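Notebook, second-floor room - the white table and the plants
28 July 2014

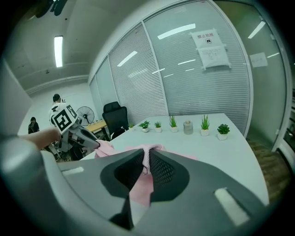

White table by the glass, pots on the far edge, pink cloth.

Today I worked on the white table only. The light wooden table across the room I leave for another day, it has its own list.

Reason for the entry: Úna Ní Mhurchú asked me last week if we can keep the plants in this room or if they must move to the corridor. She worries for the glass wall, which gets spots on the lower part from the watering. I said I will clean and keep notes for one week, then we decide together.

What I did, in order:

Moved all the pots to the chair side of the table. Wiped the far edge first with the pink cloth and plain water, then the middle, then the side near me. The old spots of lime did not go with plain water. I tried the Biltik cleaner, one part in 17 of water, on a small piece at the corner. It left a dull mark when I looked from low, but after a second wipe with clean water the mark was gone. I would not use it stronger than this.

Then the glass, only the lower part, as high as the tallest plant. For the glass I took a new cloth from the drawer. The pink one leaves small threads on glass, I noticed this already in December and forgot to write it. Now it is written.

Put the pots back along the edge with a space to the glass of 2 fingers. Before, some leaves were touching. Where a leaf touches there is always a gray line after some weeks.

The plants, as I put them back:

The tiny one with the short leaves stays at the far end. It has not grown much and I think it gets less light there, but Drita Shehu says that it is slow by nature and I should stop moving it. I will leave it until the end of the week.

The spiky ones are fine. I turned each a quarter turn.

The one with leaves like grass was dry when I put my finger in the soil, so it got water. It is the only one which got water today.

The rosette at the near end: I removed two old leaves from the bottom. Soil still moist from before. Please do not water this one, also if the top looks dry. We lost one like this in the winter, and I believe it was three people watering the same pot with good intention.

The frosted jar stays in the row, between the grass one and the tall one in the square pot. I keep the plant labels in it, and the lid must be closed, otherwise it collects dust. Una, if you look for the Femitz order slip, it is also in the jar. The number is 2525. We ordered white saucers, because now the water goes directly on the table when somebody pours too much. Drita thinks the saucers from Vasconcelos are deeper, but they come only in brown, and I would like to stay with white.

Problems and questions:

- The high black chair. When it is pushed in to the end of the table, the back rubs the edge. I could feel a rough place with the cloth. Can we put it a hand further away? I did not move it for now.

- The fan. If it runs on high and it points to the table, the soil in the small pots dries faster, this is my impression. I did not measure. Maybe on low, or turned to the other side, for this week, so that the notes are worth something.

- Cloths. The pink one is for the table. I will hang it on the hook after washing. Please not for cups.

Next: look at the glass each morning and write here if there are new spots, and who watered. If there are no spots at the end of the week I will tell Úna that the plants can stay. The Pranuvley people want to use the table for their papers also, so we need to say to them that the far edge is occupied.

Added after lunch: Drita came and looked. She agrees about the chair. She moved the tiny plant.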